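Bouton dealer acrylique + jeux de cartes : l'équipement de table Keststead

Réf. au catalogue Zunier. Prix à l'unité ou en lot. Dispo de suite sauf mention contraire, réassort en novembre.

Pour qui : parties à la maison, petits clubs, arrière-salle de café. Matériel simple, qui tient dans un tiroir. Pas de mallette, pas de jetons ici (voir la page jetons, gamme Collow).
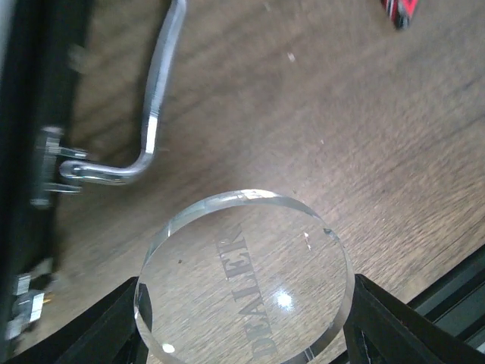
Le bouton, donc. Celui qu'on pose devant le donneur et qui passe à gauche à chaque main. Beaucoup de tables jouent encore avec un bouchon ou une pièce de monnaie, ça marche cinq minutes et puis plus personne ne sait qui est de blinde. Modèle rond, épais, acrylique transparent, bord biseauté poli. Le mot DEALER est gravé dépoli, en capitales à empattements, et comme tout le reste est transparent on voit le veinage du bois à travers. Joli sur une table nue. Sur tapis vert aussi, un peu moins lisible sur tapis à motifs, autant le savoir. Existe en version blanche opaque, texte noir, même prix.

Entretien : chiffon microfibre, eau tiède, une goutte de savon. Pas d'alcool ni de produit à vitres, ça finit par voiler l'acrylique. Les traces de doigts partent au chiffon sec. Rangez-le dans sa pochette, pas en vrac avec les clés.

Diamètre : voir fiche PDF. Les deux faces sont utilisables.

Les cartes maintenant. On nous demande toujours combien de jeux il faut. Réponse : 2 par table. Un qu'on distribue, un qu'on mélange pendant ce temps, et la partie avance nettement plus vite. Prenez des dos différents sinon tout se retrouve mélangé à la fin de la soirée, on parle d'experience. 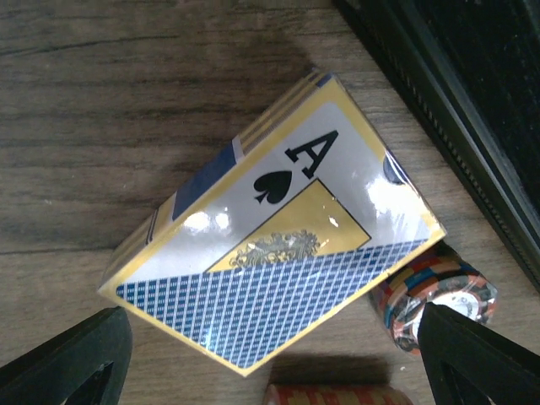

Un jeu neuf glisse beaucoup, les premières donnes partent un peu dans tous les sens. Étalez les cartes face visible, comptez, retirez les jokers, puis lavage à plat sur la table et plusieurs mélanges. Après ça se calme. Évitez les mains grasses (chips = ennemi numéro un). Quand les coins commencent à marquer, on change, une carte reconnaissable et c'est la partie qui est fichue.

Stockage au sec, loin du radiateur. Gardez le film tant que le jeu ne sert pas.

Tarifs
Bouton seul : voir panier
Lot Min (bouton + 2 jeux) : 39 €
Lot Min avec pochette feutre : 43 €

Livraison point relais ou retrait au comptoir, commande avant 15 h pour un départ le jour même. Retour possible si les jeux ne sont pas ouverts. Film retiré = pas de reprise, desolé, c'est la règle pour tout le monde.

Fiche mise à jour en novembre

Commentaires (3)

tapis_vert : Reçu le lot, bouton bien lourd en main. La pochette est juste un peu serrée.

Gun-woo Bang : Est-ce qu'on peut avoir le bouton sans texte ? C'est pour une table de tarot, on voudrait graver autre chose.

Mireille : Commandé deux fois, rien à dire. Par contre il faudrait indiquer le diamètre sur la page, le PDF ne s'ouvre pas sur mon téléphone.

Contact | © Keststead, tous droits réservés | Haut de page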